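# Grinemport Crime Log

Every police call summary the Grinemport weekly printed in its "On the Blotter" column, typed up, cleaned and put into one tidy table. If you like local news, old small-town reporting or just messy text, I think you'll have a great time in here!

## What's in it

The table has 269 entries. Each row is one incident as the paper reported it, with these columns:

- `entry_id`: a running number, never reused
- `month`: month of the printed column
- `time_text`: the time exactly as printed ("shortly before dawn" stays that way)
- `street`: street or corner, no house numbers
- `kind`: one of 9 categories, from `burglary` to `noise`
- `body`: the full text of the item
- `followup`: the `entry_id` of a later item on the same incident, if the paper ran one

The `followup` column is my favorite part. A stolen truck in one column turns up in a creek three columns later, and now you can go straight from one to the other. 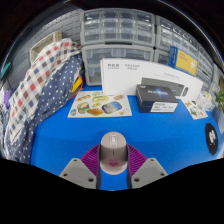 ## How it was made

Ivar Bråten scanned the bound copies at the library and I typed from his scans. Angharad Gwilliam read every row against the page and caught 40 mistakes, most of them mine (I can't seem to type "Plirnoleo Avenue" the same way twice). Categories were assigned by two of us separately, and where we disagreed we talked it over on a Saturday call until one of us gave in.

Spelling errors in the paper are kept in `body`. Street names are corrected in `street` only.

## Names and privacy

Names of victims, witnesses and suspects are replaced with `[PERSON]`. Officers named in their official role are replaced too, with `[OFFICER]`. Business names stay. An arrest in the column is not a conviction, and the paper rarely printed how a case ended, so please don't use this to say anything about a real person.

## Loading it

It's a plain CSV, UTF-8, comma separated, with quotes around `body`. Any spreadsheet will open it. If you use the Flirus reader, set the row limit to 300 or it will stop early without a warning.
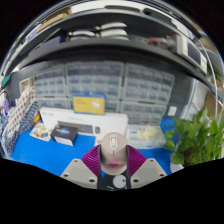
Watch out for line breaks inside `body`, too. Longer items run to several paragraphs and I left them that way, so counting lines in the file won't give you the number of entries.

## Known gaps

- Two June columns are missing from the bound copies.
- `kind` is weak for items that cover a crash and an arrest together.
- Noise complaints drop off sharply when the column changed editors. I don't think the town got quieter.

## Comments

**Bo-ram Nam:** The followup links are wonderful. Entry 112 should point to 131, I think?

**Eun-ji Min:** Fixed, thank you! Good eye.

**Tae-yang Ji:** Any chance of the fire calls next?

**Eun-ji Min:** Yes please, if Ivar's scanner holds up!

Contact: Eun-ji Min, through the issues page | © Grinemport Crime Log contributors | Back to top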